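4. Trial of the Prorard two-arm kit on a dish rack task

4.1 Kit and terms of supply

The Prorard kit is sold to teaching laboratories and small workshops that want a two-arm bench cell without building one from loose parts. Our set came through Queiroz, the distributor, on a loan of one term, and was returned in March. It is offered at two levels. The basic level covers the arms, the mounting rail and the control boards. The second level adds the wrist cameras and a year of Curby, the software used to record and replay arm movements. We tested the second level, as most of the questions we had from other departments were about the cameras.

Assembly took one person an afternoon and part of the next morning. The printed guide is clear on the rail and the bases. It is weaker on cabling. It gives one drawing for the camera leads and leaves the user to decide how much slack each wrist needs. We had to route the left lead a second time after it pulled tight at full reach. A table of lead lengths would have saved the work.

4.2 Task and procedure

We chose plate handling in a wire rack for three reasons. Plates are cheap, they vary in rim and weight, and the slots of a rack leave little room for error. An operator guided the arms by hand controls while Curby recorded the joint positions and the camera views. The recorded runs were then used to train a simple policy, which was tried on the same rack with no operator at the controls.

We recorded 154 runs in all. Of these, 23 were set aside before training, mostly for dropped camera signals and a few for operator mistakes. Each run was stopped at 300 seconds if the plates had not been placed by then. The trained policy was given 50 attempts, with the plates put out in a new order each time. An attempt was marked as failed if a plate fell, if the rack was moved out of its place, or if either arm stopped on a force limit.

4.3 Observations on the wrist cameras

The maker's leaflet says that the wrist view alone is enough for close work. We found this to be true for lifting a plate from the floor of the cell, where the rim stays in sight until the fingers close. It was less true at the rack. When a gripper comes in low and tilted, the view is mostly uprights, wires and background, and an operator who looks only at that window can lose track of which slot is in front of the fingers. Our operators soon took to keeping the fixed view open next to it — the guide mentions this only in a footnote.

The policy showed the same weakness. Most of its failed attempts came at the rack, and the usual fault was a finger touching an upright on the way in. Adding the fixed view to the training data helped, at the cost of longer training and much larger files. Curby can store both views in one recording, but the setting is off by default and must be turned on for each new project.

Both grippers kept their set positions well over the term. We adjusted the right one once, after a plate had been pressed against the floor of the cell with too much force. Figure 4 shows the cell from the fixed camera and the rack from one of the wrist cameras.
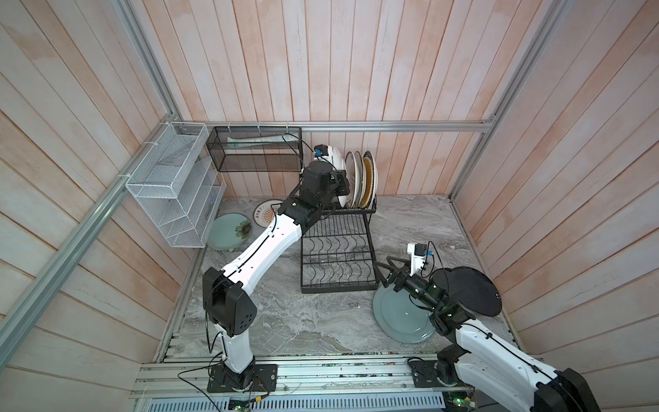
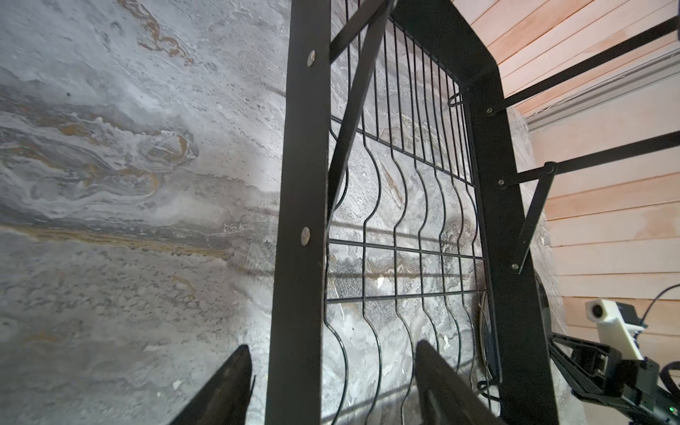
Figure 4. The two-arm cell with the dish rack: fixed view, then wrist view.

4.4 Comment from a second user

Sugeng Khoo, replying to a draft of this section, thought we had been too hard on the wrist view. At Rundadport the same kit had been used with the cameras tilted a little further back on their brackets, and operators there had worked at a rack with the wrist window alone after a few days of practice. Khoo agreed about the cabling, and added that the guide should give a starting angle for the brackets, as two people setting up the same kit would otherwise get recordings that could not be used together. We did not test other bracket angles during the loan.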